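How to Prepare Interior Walls for Painting
Luranley Painting & Home Repair – Homeowner Guides

Most of the work in a good paint job happens before the can is opened. Set aside a full day for preparing an average bedroom, and two if the walls have been patched before.

What you will need
Drop cloths, painter's tape, a putty knife, lightweight spackle, 120 and 220 grit sandpaper, a sponge, mild dish soap, a bucket, primer, and a work light.

Step 1. Clear the room
Move the furniture out, or push it to the center and cover it. Turn off the power at the breaker before you take off outlet and switch covers. Tape the screws to the back of each cover so they stay together.

Step 2. Wash the walls
Mix a little dish soap into warm water and wipe from the bottom up, then rinse with clean water. Kitchens need extra attention near the stove – paint will not hold on grease. Let the walls dry overnight.

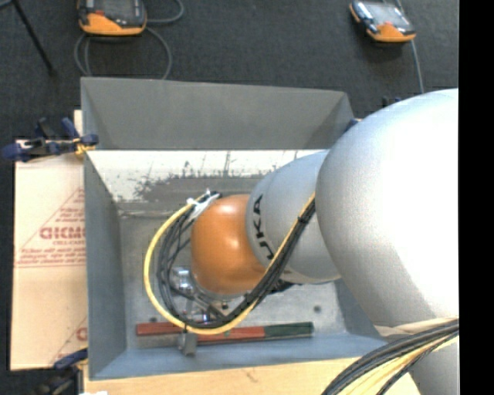

Step 3. Fill holes and cracks
Press spackle into nail holes with the putty knife and scrape it level. For dents wider than a quarter, apply 2 thin coats and let the first one dry completely. We use Onsri lightweight filler on drywall and Zirska patching plaster in older houses. Hairline cracks should be opened slightly with the corner of the knife before filling.

Step 4. Sand
Start with 120 grit on the patches and finish with 220. Hold the work light flat against the wall and look for ridges. Wipe off the dust with a damp sponge. If your house was built before 1978, have the old paint tested for lead before you sand anything.

Step 5. Caulk and tape
Run a thin bead of paintable caulk where the trim meets the wall and smooth it with a wet finger. Tape the trim after the caulk has dried.

Step 6. Prime
Spot-prime every patch, or the filler will show through as dull marks. Prime the whole wall if you are covering a dark color or a water stain. Our crews use Elari stain-blocking primer for both.

Leave the primer for the time printed on the can, sand any drips lightly, and start your first coat at the ceiling line.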